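Teaching by hand: first results from the Clirnstead lab

The Femness project has finished its first full round of hand-guided demonstrations. The method is simple enough to explain in a few lines. A person does a household task with a coded marker cube in each hand, software recovers the path of each cube from video, and those paths become training data for a two-armed robot. No robot is needed while the demonstrations are being collected, so the work can go on in ordinary rooms.

For this round, 31 people recorded 3665 short demonstrations covering 6 tasks. Most involved picking up something soft and putting it down in a new place. Soft items are a good test because they change shape in the grip. 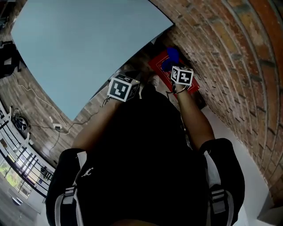
A marker cube in each hand, with a soft-looking blue object held over the red mat.

The policy trained on this set, called Allum, was then run on the two-armed robot for 224 trials. It did better than our earlier version, Zoëga, on every task except folding, where the two came out even. The gap was widest on tasks that needed both hands at once.

Tracking is still the weak point. When one cube passes behind the other, the software loses it for a moment and has to fill in the path — usually well, sometimes badly. We dropped the worst recordings by hand this time and would like to stop doing that.

A second round is planned for October, with longer tasks and new rooms. The write-up of the first round, including the folding results, is available from the project office on request.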